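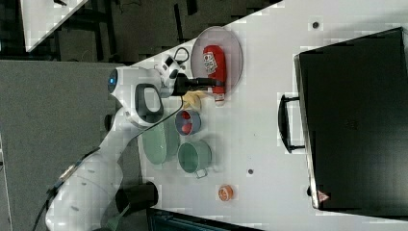
How tight should the gripper be set for a bottle lying on its side?
Start at the lowest force that still holds it when the arm stops short, then go up one notch and leave it there. On our cell that came out at 17 on the Fistetti force scale, and I haven't touched it since May.

Section 4. Getting the arm ready to pick

I'm assuming you've been through the first three sections, so the arm is bolted down, the controller boots and you know where your stop button is. If you don't know where your stop button is, go back to section 2 (please!). The rest of this section goes in order, and I'd do it in order, even if you've set up a Follach arm before and feel like skipping to the fun part.

4.1 Cable check

1. Put the arm in hold and take your hands off it.
2. Follow the thin camera cable from the mount toward the wrist. You want a loose loop there, big enough that the wrist can turn all the way each direction without pulling.
3. Turn the wrist by hand in free-drive, slowly, one way and then the other. Watch the loop the whole time.
4. If it catches on a finger, move the clip back one slot and try again.

Note: I used to tape the loop down flat because it looked tidier. Don't. I went through two cables that way and the second one failed a little at a time, which is so much worse than failing all at once.

4.2 Camera mount

1. Loosen both clamp screws a half turn.
2. Square the mount up to the wrist by eye, then tighten the screws a little at a time, swapping sides.
3. Run the Tai alignment routine from the Setup menu. It takes 19 poses and you should leave the table alone until it's done.
4. Write the result on the card taped inside the controller door. I know the software saves it. Write it down anyway.

Caution: keep your fingers out from between the mount and the gripper during step 3. The poses are slow but they don't wait for you.

4.3 Gripper force

1. Open the gripper fully and zero it.
2. Put the bottle down on the plate, lying flat, and free-drive the arm until the fingers hang right over it.
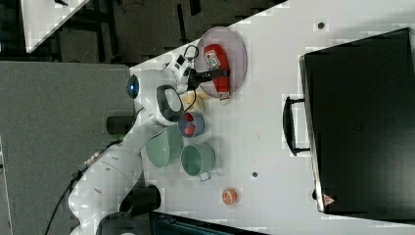 Herman Mandagi wrote back after the last version of this guide to say that he zeroes with the fingers closed, because his unit drifts when it's zeroed open, and that I should at least mention it. So I'm mentioning it! If your reading creeps after a minute or two, try it his way, then carry on from step 3.

3. Set force to the lowest value and close.
4. Lift a hand's width and stop the arm hard from the pendant. If the bottle slips, raise the force one notch and go again.
5. Once it holds, add one more notch and save the profile with a name you'll recognize later (mine is called "side bottle", nothing clever).

Note: do this again any time you change finger pads. New pads are grippier for the first few hundred picks and then they settle down.

4.4 Approach height

This one trips people up. The factory profile comes in from pretty high, and with a plate that has a raised rim you'd think higher is safer, but all it does is give the wrist longer to wobble. I bring mine down until the fingers clear the rim comfortably and set the approach speed to 555 on the pendant. If there are bowls or mugs parked close to the plate, check the forearm as well as the fingers. It's the part you forget about, and it swings low.

4.5 Looking after it

Wipe the finger pads with a dry cloth before each session. Every 2,000 picks, take the pads off, look for a shiny stripe down the middle, and swap them as a pair if you find one. Somham sells them in pairs anyway. While they're off, check the clamp screws on the camera mount, and if either one has moved at all, go back and run 4.2 from the top.

Caution: power the arm down before the pads come off. Hold isn't enough.

Joint noises and fault codes are in section 5.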